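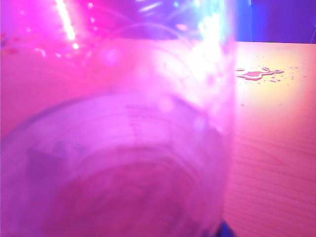
A plastic cup under pink light.

Music and Place, Week 9: How a town remembers its venues
Course handout, May 14, 2019

Welcome back, everyone, and thank you for the lively discussion after the listening session (I'm still humming the second track, so I hope you're pleased with yourselves). This week we leave the recording studio and go looking at rooms: the halls, pubs and church basements where a local sound gets made, and what becomes of them once the bands move on.

Our main case is the Estitz Ballroom. It opened as a dance hall, had a long stretch as a roller rink, and then for a few very noisy years was the favourite stop for touring groups who couldn't fill a theatre. The licence allowed 90 people upstairs, which is worth keeping in mind when you read the memoirs, as it seems half the town was at every show! Memory is generous like that, and I'd like us to treat it kindly while still checking it against the paper record.

The paper record, happily, is a good one. The Clarnomeo collection holds 3871 items, mostly handbills, set lists and ticket stubs, with a smaller run of letters from neighbours complaining about the bass. Do read the letters. They tell you a great deal about how sound travelled down the street, and one or two of them are funnier than anything in the fanzines.

Terms to know
Vernacular venue: a space built for some other purpose and taken over for music.
Scene memory: the shared stories a group tells about its own early days.
Heritage listing: formal recognition of a building, which may or may not protect what goes on inside it.

Reading
Pisharody Reader, chapter 4, as far as page 41. The section on jukeboxes is optional, though I'm terribly fond of it.
The Leltitz walking tour booklet, all of it. It's short and has a decent map in the centre.

For tutorial
Choose one venue you know personally, open or closed, and bring a paragraph on who remembers it and how. You'll each have a few minutes to speak, and the whole tutorial runs 60 minutes, so please practise out loud at least once beforehand. Recordings are welcome if you've got them. The speakers in our room are a bit temperamental, so bring a spare cable if you own one.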